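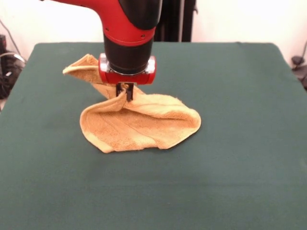

Figure 4. The arm holding a tan terry towel by a pinched gather, with one hemmed corner raised to the left of the grasp.

4. The towel task

4.1 Why we kept coming back to towels

When we drew up the list of chores for this study we had 26 of them, and I'll admit I expected towels to be the easy one. Everybody has towels. They're rectangles, they don't break, they don't spill, and if you fold one badly the worst that happens is somebody in your house sighs at you and does it again. We'd put the towel on the list mostly as a warm-up for the harder laundry items (fitted sheets, a kid's hoodie with the drawstring hanging out one side), and we figured we'd be through it in an afternoon.

We ended up running 153 towel trials, more than for any other chore in the study, and this section is longer than its neighbours for that reason. I think it's the best single answer we have to the question in our title, whether a machine can take over the dull work in a house or a small shop yet. My own answer is "bits of it, if you're patient," and I'd like to lay out which bits.

We split the job into four stages and scored each one separately: pick the towel up out of a heap, find a usable corner, spread it flat, and fold it. A trial that failed at one stage was stopped there, so the later stages have fewer attempts behind them than the early ones. That's a bit harsh on the arm, but it's how the job goes at home too. You can't fold what you haven't flattened.

4.2 Setting up the heap

Each trial started with a towel dropped on the covered table from chest height. We tried to be fair about this, and it was harder than it sounds. After a few days everyone on the team had developed a habit of dropping the towel in a way they privately thought was neutral, and the heaps started to look like signatures. So we went to a rule: hold the towel by whatever bit your hand lands on, eyes on the far wall, let go. The heaps got messier straight away, and the pick-up scores dropped with them. All the trials we report come after that change. The earlier ones were thrown out and aren't part of the 153.

The cloth on the table stayed the same colour throughout. We picked green because the tan towel stands out well against it, and I want to be upfront that this is a kindness to the vision side of the system. Nobody's laundry basket is colour-matched for contrast. A beige towel on a beige bedspread would be a different paper.

The planner was Fulumar, running on the settings from the earlier sections, and the grasp proposals came out of Enitero with no towel-specific training. We did give Enitero a few extra looks at terry cloth in the lab before we began, just to check that it registered as something to grab at all. It did, though it was fond of shadows for a while and would happily propose a grasp on the dark patch beside the fabric.

4.3 Picking it up

Stage one was the good news. Pinching terry is forgiving work, as the loops give two narrow fingers something to bite on and a heap nearly always has a ridge poking up somewhere. Figure 4 shows a typical hold: the fingers have closed on a bit of the pile near the middle and the fabric comes up to them in a tight little twist, while most of the towel is still lying on the table.

It's a solid grip, and it's also nearly useless for what comes next. If you asked me to fold that towel I'd ignore the middle entirely and go for the raised corner, the one with the hem curling over. Any person would. We grab corners without thinking about it, probably from years of pegging out washing. Enitero goes for whatever looks most grabbable, and in a heap that's very often a ridge of cloth well away from any hem.

I argued for a while that we should score a hold like this as a failure. The rest of the group talked me out of it, on the sensible grounds that the stage is called "pick up" and the towel was being picked up. So the stage-one results are flattering, and I'd ask you to read them with that in mind. A grip in the wrong place counts as a success until the next stage finds it out.

4.4 Finding a corner

Stage two is where it all got slow. With one arm and one gripper, the only way to hunt for a corner is to lift the towel, let it hang, look at it, put it down and grab again somewhere lower. People do a version of this as well, but we've got a second hand to run along the edge, and we feel the hem go past under our fingers. The arm had no touch sensing in the fingers for this study. It was working entirely by sight, and a towel is very good at hiding its corners from sight.

Two things fooled it over and over. The first was the rolled fold. When a piece of towel curls back over itself, the outside of the curl makes a smooth line that looks a lot like a real edge. There's one on the left of the towel in Figure 4, a rounded loop with a dark hollow inside it, and that was just the sort of shape that soaked up our time. The arm would grab the curl, lift, and come up with a doubled-over belly of cloth and no corner in it.

The second was the woven band. Lots of towels have those decorative lines across them, and ours did too. They run straight, like a hem, and they show up as faint parallel lines, like a hem, and Enitero treated them as hems with great confidence. We tried a plain towel on the side out of curiosity and the corner search did seem to go better, but we didn't run enough of those to report a figure. I'd love to see somebody do it properly.

We capped the search at 5 regrasps. Past that point the towel usually just went round in circles, getting more tightly bunched each time, and watching it was a bit like watching someone look for their keys in the same pocket. Raising the cap would have improved the score on paper, but I don't think anyone waiting on a load of laundry would call it an improvement.

4.5 Spreading and folding

If the arm did get a true corner, spreading the towel out was mostly a matter of dragging. Fulumar lays the hanging cloth down along a long low path, then tugs at whichever side still looks lumpy. The felt-like surface of the table cloth helped and hurt - it held the far end of the towel in place while the near end was pulled, which is handy with only one gripper, but it also bunched up now and then and went for a ride with the towel. We clipped the cloth down for the later trials and the spreading got tidier.

Folding was the surprise, and a cheerful one! Given a flat towel, the arm folds it in half well enough that I'd put it in my own cupboard without fiddling. The second fold is a bit worse, as the fingers don't always catch both layers, and when they catch only the top one you get a sort of open-mouthed sandwich. We let those through if the outline was square. One of my co-authors still thinks that was too generous, and we've kept both sets of scores in the supplementary tables so you can side with whoever you like.

4.6 How this compares with the shop-floor version

We ran a cut-down version of the same task with Pluven, a small linen service that let us use a bench at the back of their floor in August. I won't repeat the setup, which is in Section 3, but the difference in attitude was useful to me. The staff there weren't very interested in the fold. They already have a way of folding quickly and they like it. What they wanted was something to pull single towels out of a tangled bin and hand them over, one at a time, all day, without anybody having to bend down.

That's stage one, more or less, and it's the stage we can do. A wrong-place grip is fine when a person is going to take the towel off you anyway. So the result I'd been grumbling about in the lab turned out to be the one with a customer. Two towels coming up together was the main complaint, and we have no good fix for it yet. The Vasiliu wrist sensor we borrowed for the final trials can tell a dry single from a dry double by weight, but it struggled once the load came through damp, and linen services have a fair bit of damp.

4.7 What we'd change

A second arm is the obvious answer, and we'll be told so by every reviewer. I agree that it would help with the corner search. I'm less sure it belongs in a laundry room, where there's hardly space for the person. Before going that way I'd like to try cheap touch sensing in the fingers, enough to notice the thick line of a hem sliding by, and I'd like Enitero to learn what a woven band looks like so it can stop trying to pick one up by the edge.

We'd also vary the table cloth, for the reason given in 4.2, and use towels that have been through the wash a lot more than ours had. Old towels are thinner, they fray at the hem, and the corners aren't really corners anymore. Those are the ones in my house, at any rate. The heap-dropping rule we'd keep exactly as it is, and the next section uses it again for the tea towels.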